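Every couple of years somebody swears they have found the cure for stains on a marble or marble-look top, and every couple of years I try it on an offcut in the garage before I let it near the kitchen. Most of the cures are a waste of a Saturday's worth of elbow grease.

Start with the baking soda paste. On real stone it can draw out a little cooking oil if you leave it under plastic overnight. On a printed or laminated top there is nothing to draw out, and all you get is a chalky mess to wipe up. Find out which one you own first. Look at a raw edge or the sink cutout from below. If the veins stop at the surface, it's a printed pattern.

Vinegar is worse. People recommend it for everything, and on real marble it eats the polish and leaves a dull ring. So does lemon juice, and so does the tomato sauce you meant to wipe up after dinner.

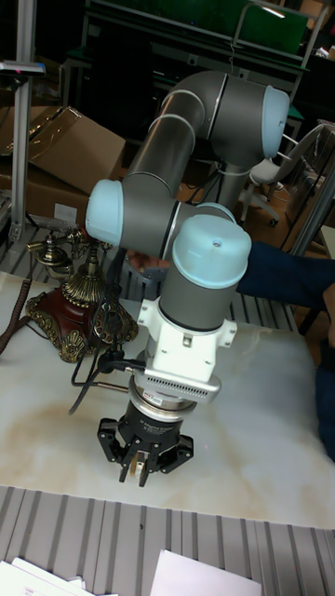 White marble pattern with beige and brownish veining.

A pale top with faint veins hides crumbs and shows coffee, whatever the showroom says. I use a damp cloth, one drop of dish soap, then a second cloth with plain water. Dry it. The spray I bought from Grumex did the same job as the soap and left streaks besides.

Sealer is the one product I'll grant a place, on real stone only. Put a few drops of water down and wait 10 minutes. If the spot goes dark, seal it. If it doesn't, keep your money - the can will still be at the store in July. I have never seen a sealer stop an acid etch, no matter what the label hints at.

As for "heat resistant," use a trivet.

Comments

skillet_41: Tried the vinegar before I read this. Dull ring, right by the stove.

Li: You're too hard on baking soda. It got a butter spot out of my pastry slab, though it took three goes.

pat698: Does the water test work on granite? Mine never goes dark anywhere.

Recent tips
Wumadwood cutting boards: is the oil worth it?
Getting candle wax off a table
Sandpaper, 200 grit and up
Skudley drawer slides that stick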